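Learning to hold a bottle
Inside the workshop where operators teach a robot hand by doing the job first

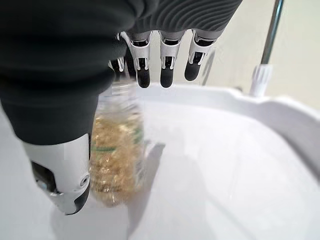

The hand closes on a bottle in a white basin, thumb on one side and fingers on the other.

Tin-yau Tu starts work at Durodon at eight, and by ten his right hand is tired. He wears a sensor glove at a desk behind a screen, and the robot hand copies him. When he pinches, it pinches.

The task this month is simple to describe. Pick up a bottle, lift it clear of the basin, put it back upright. Tu has to do it 2000 times before the end of July. So far he has logged 289 good runs. Bad ones are kept too, in a separate folder, and marked with the point at which the grip failed.

"You stop thinking about your own fingers," he says. "The thumb is the hard part. Mine goes where I want. The robot's goes where the glove thinks I want."

Clear plastic is awkward for the cameras, and a part-filled bottle can shift its weight as it tips. Chin-lung Mak, who runs the training side, picked it for those reasons. His team tried guiding the arm by hand first, with one person holding the wrist and another working the fingers. It took 2 people and the recordings came out jerky.

Operators now work in turns of 20 minutes, then swap. Mak watches the recordings in the afternoon and throws out any with long pauses.

The next job on his list is unscrewing the cap. Tu has asked for a new glove before they begin.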